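Ata da reunião de acompanhamento do projeto Zolia
Junho, início às 14h10, sala da bancada

Presentes: Magdy Bennani (coordenação), equipa de recolha, equipa de treino de modelos. A Gillum participou por telefone.

1. Ponto da recolha
Estão gravadas 1.850 demonstrações com a pinça manual. A meta da fase continua em 2.000. A tarefa de dobrar panos está fechada; falta completar a de encaixar tampas.

2. Teleoperação
A Peeters entregou o novo comando do braço. O atraso entre a mão do operador e o robô ainda incomoda nos movimentos finos. Fica decidido manter a pinça manual para encaixes e usar a teleoperação só para arrumar peças em caixas.

3. Critérios de exclusão
Saem do conjunto as gravações em que o operador hesita mais de 4 segundos antes de agarrar. Bennani pediu que as excluídas fiquem guardadas à parte. Aprovado.

4. Estado do material
As borrachas dos dedos da pinça estão gastas. A esquerda tem uma tira rasgada e pendente junto à parte de baixo; a direita está mais inteira, com as bordas desfiadas. Discutiu-se se o desgaste altera a pega nas tampas, sem conclusão.
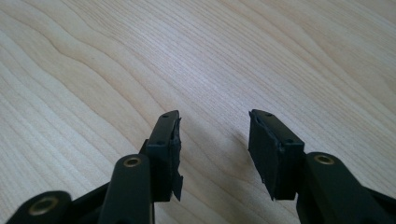 Fig. 1. Dedos da pinça manual sobre o tampo de madeira, com desgaste nas borrachas.

Decisões: pedir borrachas novas à Olley; trocar as duas ao mesmo tempo; anotar no registo o número da primeira gravação feita após a troca.

5. Outros assuntos
A Gillum envia a lista de objetos para a fase seguinte.

Reunião encerrada às 15h05.

Projeto Zolia | Atas internas | Contacto: secretariado do projeto | Voltar ao topo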